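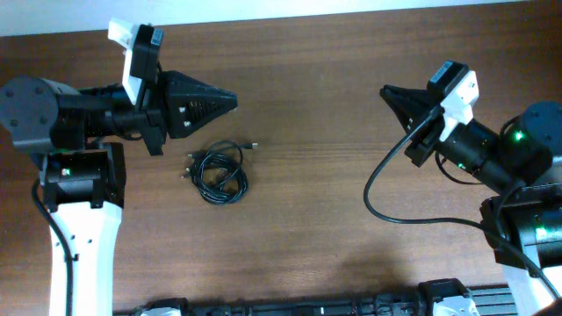

Cable sorters wanted for the Brumham Lending Store

Do you have a drawer at home full of leads that might belong to something? We have a whole back room of them, and we would love some help.

The Lending Store has been part of Brumham for six years now. People borrow projectors, speakers, sewing machines and all sorts from us, and nearly everything goes out with a lead of one kind or another. Over the summer we were given the contents of an old office on Aubert Street, which was very generous, and in July we finished listing what had come in: 472 cables, most of them black, and almost all in the same few crates (you can imagine the knots!).

So we are looking for two people to join us for the autumn, each for two hours a week, to untangle, coil, label and put away. You would be working at a table with a cup of tea within reach, taking one cable at a time. Loose, easy loops are what we like, lying flat, with both ends left sticking out so that whoever comes to the shelf can see the plugs without undoing the lot. Please don't wind them tightly round your hand, as so many of us were brought up to do. It puts a twist in them and they never quite forgive you.

You needn't know one connector from another when you start. We have a chart on the wall, and Eimear Ó Flaithearta, who looks after the back room, will happily sit with you for your first few sessions and go through the odd ones. Patience matters a good deal more, and so does reasonably good eyesight, or a good pair of glasses, for reading the small print on plugs. The work is done sitting down and there is no heavy lifting, although the crates do need sliding along the floor now and then.

This is a paid post at our usual hourly rate, and we can be flexible about mornings or afternoons. Students, retired people and anyone coming back to work after a break are all very welcome.

To apply, drop a short note in at the desk telling us a bit about yourself and when you are free. We hope to have both people settled in before the end of September 2022. Do come and have a look round first if you'd like to, and ask for Eimear.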